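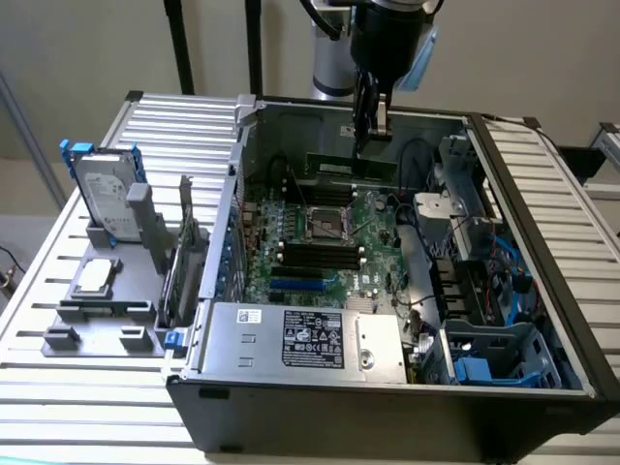
The robot at work over an old desktop, parts tray to the left.

Taking it apart is easy. Well — easier. Getting a memory module back in its slot, square, clips shut, is where the Skerkura club at Cemance college loses its evenings.

Seven students, one arm, a budget of 3,000 pounds, most of it gone by December. The task comes from the Brosura Cup: strip an office PC, sort the parts, put it back togehter. No hands allowed. 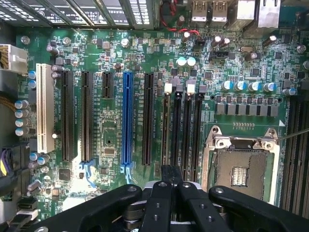 By the Lüthi magazine schools writer

Slots are the problem. Long, narrow, packed in tight, and the gripper blocks half the view once it gets close. The club's answer is patience: 500 practice runs logged, each one argued over after.

Ten minutes per machine is the limit at the Cup. They're over it. One student wants a slower approach and a firmer push, another wants to rewrite the lot. Both have til the final to prove it.
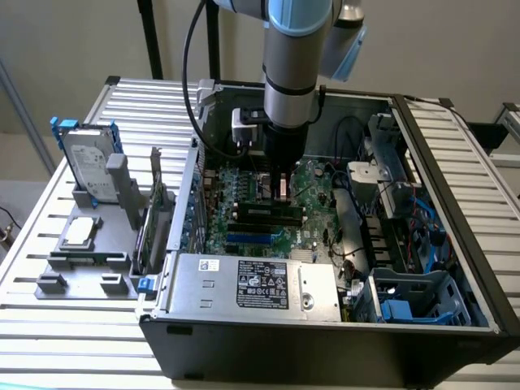

A hard drive and expansion card upright in the printed fixture, next to the open tower.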